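Home Our School Courses Prices Find Us Contact

About the Cavstead School of Sewing and Mending 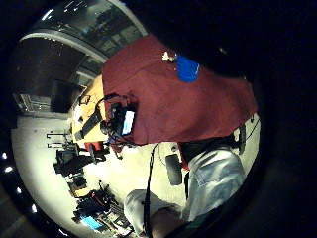
We are a small school for adults who want to sew, repair and change their own clothes. The school is in Cavstead, on the upper floor of the old seed store on Mahawong Street, above the bicycle shop. The entrance is on the side of the building and not on the street, and the door is green. New students often walk past it two times before they find it, so please come a little early for your first evening.

How the school began

The school began with one evening course in the back part of a fabric shop called Stollia. The shop sold cloth by the yard, buttons, zippers and thread, and many customers asked the same question at the counter: can somebody show me how to do this? At that time there was no place in town to learn it. The high school had stopped its home sewing class and the nearest course was a long bus ride away.

The first group had to stop sewing every time a customer wanted something from the back shelves. We remember this with pleasure, but it was not a good way to teach. After two years the shop closed and the owner of the building offered us the shelves and cutting tables for a very fair price. We took them all, and we still cut on the same tables today. If you look at the long edge of the biggest one, you will find the brass yard measure from the shop. It is a little worn at the first inches and we ask students to measure from the other end.

The name Stollia stays with us. It is now the name of our remnant shelf, where students can buy pieces of cloth that are too short for the usual shops.

What we teach

Our main course is called First Garment. It takes place on one evening each week through the winter, and again in spring if enough people ask for it. In this course you make a simple skirt or a pair of loose pants. You learn to read a paper pattern, to lay it on the cloth in the direction of the grain, to cut, to pin, and to sew a straight seam that will not open again in the wash. We go slowly. Some students finish in the middle of the course and begin a second piece, others finish at home, and we are content with both.

The second course is Mending. It is the one we are most known for. We teach darning of socks and sweaters, patches from the inside and from the outside, new hems, new elastic, and how to change a zipper in a jacket, which is the job that most people are afraid of. You bring your own clothes. Please wash them before you bring them.

There is also a course for fitting. Most clothes are made for a body that few of us have, and a shirt which is too wide in the shoulder can be made right with patience and some pins. For this course we recommend that you already know your sewing machine well.

From time to time we offer a short course in knit fabrics. T-shirts and soft cotton knits behave differently from woven cloth. They stretch while you sew them, and the lower hem likes to become wavy. We have special needles for this and we teach the zigzag stitch and the twin needle. The dates are on the notice board and on the Courses page.

Our teachers

All our teachers have worked with clothes for their living. One came from a bridal workshop, one from a factory for work uniforms, and one altered costumes for the theater in Etia before she moved here. Several of us learned the trade in other countries and in other languages. For this reason you will sometimes hear two different names for the same stitch in one evening. We try to agree on the words, but we have not managed it completely.

We do not give grades and we do not give a diploma. At the end of each course there is an evening where everybody can bring what they made and hang it on the rail, if they want.

The rooms

We have a sewing room and a smaller room for ironing and cutting. The sewing room has windows to the north, which is good for seeing the true color of thread. In the winter evenings we use lamps, and we advise students who sew with black or dark blue cloth to choose a place next to one.

You do not need to own a sewing machine. Ours are older mechanical models, heavy and reliable, and we oil and clean them ourselves. If you have a machine at home and want to learn on that one, you are welcome to carry it up the stairs. We are sorry to say that there is no elevator in the building. When the stairs are a problem for you, please write to us, and we will try to arrange a lesson at the library, where we can use the ground floor on Monday afternoons.

Tea is free. Please keep it away from the cutting tables.

The pattern library

Over the years we received many paper patterns from families who were emptying a house. We sorted them, copied the weak ones on stronger paper and put them in boxes by kind and size. The library has 238 patterns now. Students can borrow two at a time. Please trace the pattern and do not cut the original, also when the paper looks old and not important. Some of the coat patterns are very beautiful and we have only one of each.

We still accept patterns, thread on wooden spools, buttons and good scissors. We can not accept more sewing machines for the moment, because the storage is full.

How we are paid for

The school lives from the course fees and from a small repair service, where we take in hems and zippers for people in town. We do not receive money from the city. There are about 30 students in a usual winter, and we do not wish to become much bigger, as the teacher must have time to sit down next to each person.

If the fee is difficult for you, tell us when you sign up. You can pay in smaller parts, and you do not have to explain the reason.

Visiting us

You can come and see the rooms on any course evening from half past six. Knock loudly, the machines make noise. Registration for the winter courses opens in September and for the spring in April. The best way to reach us is by the form on the Contact page, and we answer usually within the week.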